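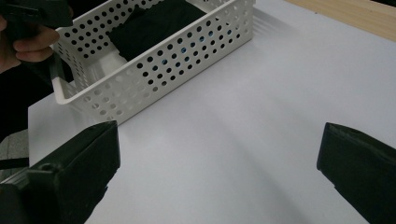
October 2023

Second week on the folding module for the Grundcombe student challenge. The task sheet wants a cloth taken out of a container, folded in half twice and put back, all inside 700 seconds. We are still on the first part. The white basket with the round holes stays as the container for now, set at an angle on the pale sheet, black cloth folded inside. The cloth comes up a little above the back rim, so there is something to pinch without sending a finger down to the floor of the basket. Contrast is good, black on white, and the segmentation step had no trouble with it. The holes are another matter. Lilov, our detector, reads a row of them as cloth edge whenever the threshold drops too low. I raised it and the false edges went away, along with part of the real one.

Two-handed runs took most of the afternoon. One gripper holds the basket end, the other goes for the cloth. Timing between them is poor. The logger stamps the left and right streams separately and they drift apart over a long run. Rewrote the sync to use one clock. Not tested past 4 minutes.

Read the Verhoeven notes again on finger spacing. They open wide before the approach and close late. We had been closing early - probably the reason for the slips at the rim. Changed the approach height too, which I should have left for a separate run.

The Rundelus build still crashes on files over 3000 samples. Split the recordings in 2 as a workaround.

To do: charge the spare battery, relabel the bad runs, ask for the bench again before the other team books it. Report draft is due and I have only the methods section.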